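Home | Read | Make | Grown-Ups | Search

We use cookies to remember which pages you have read. OK | Change settings

Why Does Bread Dough Rise?

Wolla Kids Kitchen
April 10, 2024

If you have ever helped make bread, you know that the dough goes into the bowl small and comes out big. You leave it under a towel, go off and do something else, and when you come back it has puffed up like a pillow. This page explains what is going on inside the bowl.

What is in the dough?

Plain bread dough has four things in it: flour, water, salt and yeast. Flour is wheat that has been ground into powder. Water and salt you know already. Yeast is the odd one. It comes in a packet or a jar and looks like tiny tan beads, but it is alive.

Yeast is a kind of fungus, so it is a cousin of mushrooms. Each yeast is made of a single cell, and a cell is much too small to see without a microscope. One of the little beads in the packet holds a huge number of them. They are dried out and resting. When you mix them with warm water they wake up, and then they want to eat.

What does yeast eat?

Yeast eats sugar. You may be thinking that we did not put any sugar in the dough. Flour is mostly starch, and starch is made of lots of sugars joined together in long chains. When flour gets wet, special helpers called enzymes start to cut the chains into short pieces. The yeast eats the short pieces.

As it eats, the yeast gives off a gas called carbon dioxide. It is the same gas you breathe out, and the same gas that makes the bubbles in soda. The yeast also makes a little alcohol, which mostly cooks away in the oven, and some flavors. The flavors are why bread tastes like more than flour and water.

Why doesn't the gas escape?

If you blow through a straw into a glass of water, the bubbles go straight to the top and pop. Dough is different. It holds on to its bubbles.

Wheat flour has proteins in it that join up when they get wet. Together they make a stretchy stuff called gluten. Kneading means pushing, folding and turning the dough over and over, and it helps the gluten form a net. You can feel it happen. At first the dough is lumpy and tears easily. After several minutes it is smooth and springs back when you poke it.

The gas from the yeast gets caught in the net. Each bubble is like a very small balloon, and as more gas goes in, the balloons get bigger. That is why the whole dough gets bigger too.

Warm and cold

Yeast works fast when it is warm and slowly when it is cold. Dough left in a warm kitchen might double in size in an hour. The same dough in the refrigerator could take all night. Bakers sometimes use the refrigerator on purpose, as slow dough often has more flavor.

Water that is too hot kills yeast. The water should feel just warm on the inside of your wrist, like a bath for a baby.

What happens in the oven?

In the oven the dough rises one more time. The heat makes the gas in the bubbles spread out, and the yeast works very quickly for a few minutes until it gets too hot and dies. Then the gluten and starch turn firm, so the bubbles cannot shrink again. Cut a slice of bread and look at the holes. Those are the places where the bubbles were.

The crust turns brown because the outside gets hotter and drier than the middle.

Try it: a yeast balloon

You need an empty plastic bottle, a balloon, a packet of yeast, a spoonful of sugar and 200 milliliters of warm water.

Ask a grown-up to help with the warm water. Pour it into the bottle. Add the sugar and the yeast, put the cap on and swirl it. Take the cap off and stretch the balloon over the top of the bottle. Stand the bottle somewhere warm and check it every ten minutes. The balloon should slowly stand up and begin to fill. If you have a second bottle, do the same thing with cold water and see which balloon fills first.

Words to know

Yeast: a tiny living fungus that makes dough rise.
Gluten: the stretchy net in wheat dough.
Knead: to push and fold dough with your hands.
Carbon dioxide: the gas inside the bubbles.

Get the Wolla Kids Kitchen newsletter once a month. Ask a grown-up to sign you up.

More to read
Why Do Onions Make You Cry?
What Makes Popcorn Pop?
How Is Cheese Made?
Why Does an Apple Slice Turn Brown?

One last thing about kneading

A ball of dough made with 400 grams of flour is a good size for children's hands. Push it away from you with the bottom of your palm, fold it back, give it a quarter turn and do it again. When it is smooth, choose a bowl with plenty of empty space above the dough. A container filled right up with something, the way the pink bucket on the little blue chair is filled with laundry, has no room for anything to grow, and dough that runs out of room will climb over the rim and stick to the towel. Put the dough in, cover it and leave it until it is twice as big.

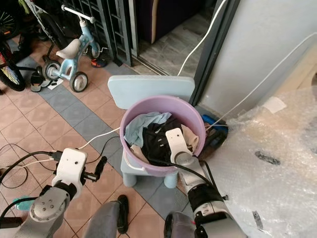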